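Okonkwo Fund for Assistive Machines
Interim report, second reporting period
Project: Irno — two-arm handling of household kitchenware
Submitted by the Brostow site, Saturday, October 26, 2024

1. Work since the last report

The April report covered the set-up of the two-arm table and the first round of demonstrations. This period went mainly on collecting further demonstrations and on testing whether the wrist views improve the policy when they are added to the fixed view over the table.

We now hold 854 demonstrations that passed checking. Another 131 were recorded and rejected, mostly for dropped frames in one of the wrist streams or for an operator stopping before the task was finished. The rejected recordings have been kept but are not used in training. The target in the grant agreement has been met for plates and lidded pots. It has not been met for cups, and we come back to this in section 4.

2. Method

Each demonstration is recorded by an operator driving both arms from the leader station. The policy is trained on the fixed view, the wrist views and the joint positions together. For comparison we trained a second version from the same demonstrations with the wrist views removed. Both versions had the same number of training steps and were tested on the same start positions, which were drawn up before training began.

Of the accepted demonstrations, 355 involve plates. These were checked a second time by hand, as the moment at which a grasp starts had been marked inconsistently between operators. Relabelling took up to 2 weeks and delayed the first training run.

3. Findings so far

The version with wrist views does better on plates. Without them, the most common failure is closing the fingers too early and pushing the plate along the rack. The second most common is taking two plates together when one stands close against the other. With the wrist views both failures are less frequent, although the second has not gone away.

On pot lids there is no clear difference between the versions. The knob is easy to find in the fixed view and the wrist views seem to add little. We do not plan more work on lids in this period.

Glass remains difficult. Reflections from the overhead lights change the look of a lid a good deal from one part of the table to another, and we have asked Ukitz to quote for diffusers.

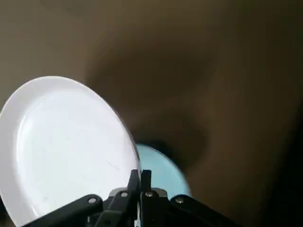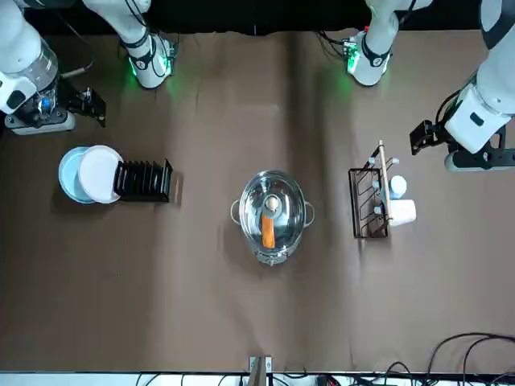 Plate and rack work on the two-arm table, Brostow. First picture: wrist view, with the white plate held at its rim and the light blue plate behind it. Second picture: fixed view of the table, with both plates leaning at the dish rack and the lidded pot in the centre.

4. Next period

Cup demonstrations will start again once the replacement finger pads have been fitted. We will also repeat the plate comparison with plates that were not used in training. Spending is in line with the agreed budget, apart from the diffusers, for which a separate request will follow.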